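2 min read

The household at Garnancombe has revised its policy on shared meals. From November, supper will be served at 7, and guests are asked to reply in advance. The former arrangement – an open door and a large pot – had become difficult to sustain.
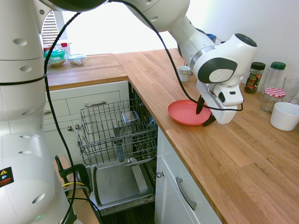
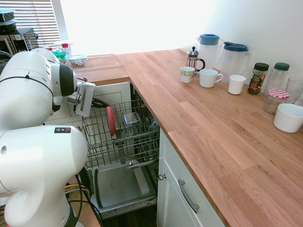

The kitchen: countertop, first picture; dishwasher, second.

Kaja Dambrauskienė will continue to oversee the bread. Requests for soup should be addressed to the author.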